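Home | News | Advice Sheets | Events | Contact

Redside Repair Library newsletter
2022-05-06

Looking after oiled and lacquered table tops

Several members have asked why a table that looked sound in November now has dull patches and a slight rise in the middle. In most cases the cause is indoor humidity. Timber takes up and gives off moisture with the air in the room, and it moves across the grain far more than along it. A top that is fixed too tightly to its frame cannot move, so it cups or splits.

Before doing anything else, find out what finish is on the surface. Put a drop of water on an area that is out of sight and leave it for 16 minutes. If the drop stays as a bead and leaves no mark, the finish is probably a lacquer or varnish in good order. If the wood darkens under it, the finish is oil or wax, or a lacquer that has worn through.
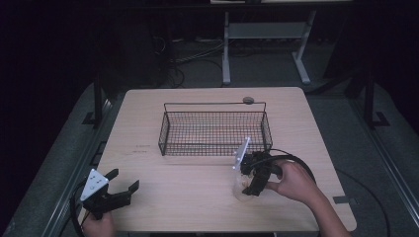

Oil finishes are the simpler of the two to maintain. Wash the top with a well-wrung cloth and a little mild soap, let it dry overnight, and rub down along the grain with a fine abrasive pad. Apply the oil thinly. Wipe off all the surplus before it goes tacky, as a thick coat stays soft and collects dust. Two thin coats a day apart will do more than one heavy one. Lay used cloths flat outdoors to dry before throwing them away – oily cloths left in a heap can heat up and catch fire.

Lacquer should not be oiled. Small white rings often sit in the finish itself and may fade within a few weeks without treatment. Scratches that catch a fingernail have usually gone through to the timber and need a local repair, which is covered in Advice Sheet 113. Sheet 50 deals with veneered tops, where sanding must be kept to a minimum.
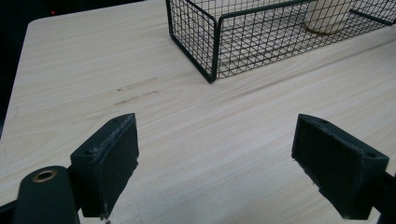
Check the fixings at the same time. Screws driven straight through a rail into a solid top should be replaced with slotted brackets or wooden buttons, which hold the top down but let it slide. Leave a small gap between each button and the rail. On older tables the original buttons may be present but glued in place by a previous repairer, and these need to be freed with care.

Keep tables away from radiators where possible. Felt pads under heavy items prevent most surface damage, though they should be lifted now and then as trapped grit will scratch. Rubber feet can react with some lacquers and leave a mark that does not wash off.

The moisture meter is available to borrow again from the Trinley branch. Please return it with its case and the spare pins.

Redside Repair Library, Trinley branch | Contact us | © 2022 Redside Repair Library | Back to top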